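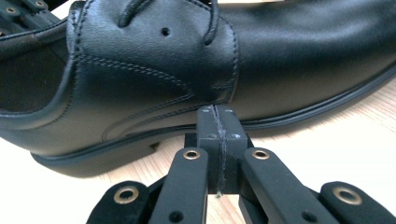 A black lace-up dress shoe with a slightly glossy finish.

Visit to the Skarnelari shoe factory, open day
Wednesday, August 20, 2025

In July I read in the local newspaper that the Skarnelari factory would open its doors to visitors for one day in the summer. I have lived in Dadinik for three years and I pass this building every week on the bus, but I had never been inside. I sent an email, and after two days I received a place in the morning group.

The factory stands behind the old freight station. From the stop it is a walk of ten minutes, and the last part has no sidewalk, so please be careful if you come with children. At the gate we received a paper badge and a pair of yellow earplugs. Our group had 28 people. Many of them were older and had worked in shoes or leather themselves, and I learned almost as much from their talk as from the guide.

We began in the leather store. It is kept cool and rather dark, and the smell is very strong in the first minute, then you stop noticing it. The hides come mostly from a tannery called Kuzmenko, farther up the river. The guide put two pieces on the table and asked us to bend them. One made fine small wrinkles and the other made wide loose ones. The second piece comes from the belly of the animal, and in this factory it is used only for parts which do not show, for example under the heel.

After this came the cutting room. For large orders they use steel knives in the shape of each part, and a press. For small orders a person still cuts by hand around a cardboard pattern. I asked how they decide where to put the pattern on the hide, and the cutter showed me with chalk. The toe must come from the best area near the backbone. The tongue can come from almost anywhere. She marked every scar and insect bite with a small circle before she started, and she worked so quickly that I missed most of it.

The stitching room was the loudest, and here I was thankful for the earplugs. The thin edges of the leather are first shaved down, otherwise the seam would be thick and would rub the foot. Then the parts are joined and the holes for the laces are punched. One gentleman in our group wanted to know why the holes had no metal rings on the inside. The answer was that some models have them and some do not, and that customers write letters about both.

For me the most interesting part was the lasting. The last is the form on which the shoe is built, and the factory keeps them on shelves up to the ceiling, each with a number written in pencil. The guide took down number 411, which has been in use longer than any other. It has been repaired so often with bits of leather and glue that it looks like a potato. The upper is made damp, pulled over the last with pincers and fixed underneath. It then has to rest. In earlier times it rested for some 3 weeks, but now there is a warm cabinet and it goes much faster. The older visitors did not approve of the cabinet.

In the finishing room we were allowed to try polishing. I learned that I have always used too much cream. You should take very little on a cloth, rub in small circles, wait, and only then use the brush. The woman at the next table used a drop of water on the toe, and hers came out much better than mine.

At the end there was coffee and a plum cake in the canteen, and a small shop with pairs that had minor faults. The prices were good but the middle sizes were gone before our group arrived. I bought a horsehair brush and a tin of Statel cream in neutral color.

Some practical notes. The tour takes a little more than two hours and you stand almost the whole time. There is an elevator, but you must ask for it at the gate. Photographs are permitted everywhere except at the pattern tables. The guide speaks clearly, but in the stitching room you should stay in front if you want to hear anything. Registration is by email only, and for next summer the list opens in spring.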